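Hawthorne Robotics Club: Recording Your Laundry Demos

Your homework is to pick up clothes with the gripper, which your parents will find suspicious. You need 99 usable demos per pair. Start early.

1. Charge both grippers and wipe the lenses. Jam is not a calibration pattern.
2. Read the number on your gripper's sticker and write it on the log sheet. The Hostodia upload page rejects blank entries, usually at midnight.
3. Open the curtains and put the laundry basket within reach.
4. Close the fingers on the fabric, pause, then lift. Slow is fine. Flinging is a different sport.

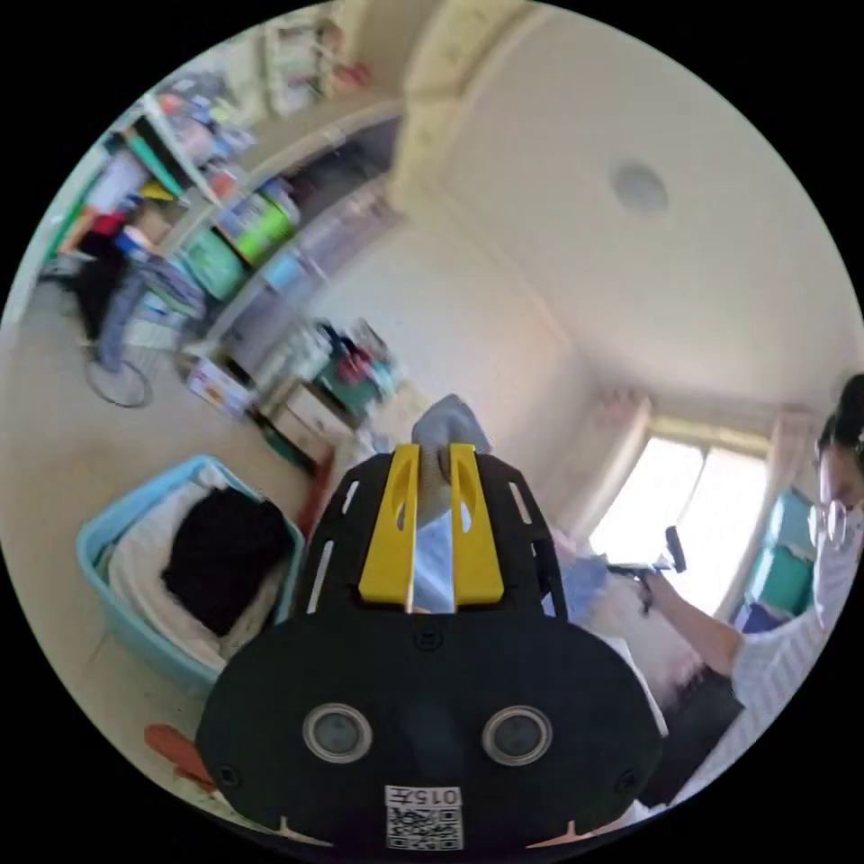 5. Release the item completely before you start the next one. A half-dropped sock counts as a failed demo, however artistic.
6. After every 9 demos, stop and watch one back. If your own sleeve is the star, change your angle and redo the set.

Socks take 3 or 4 tries to get comfortable with. Fitted sheets are optional, and the Drukia team can have them. Files are due in the Zidico folder before the October meet.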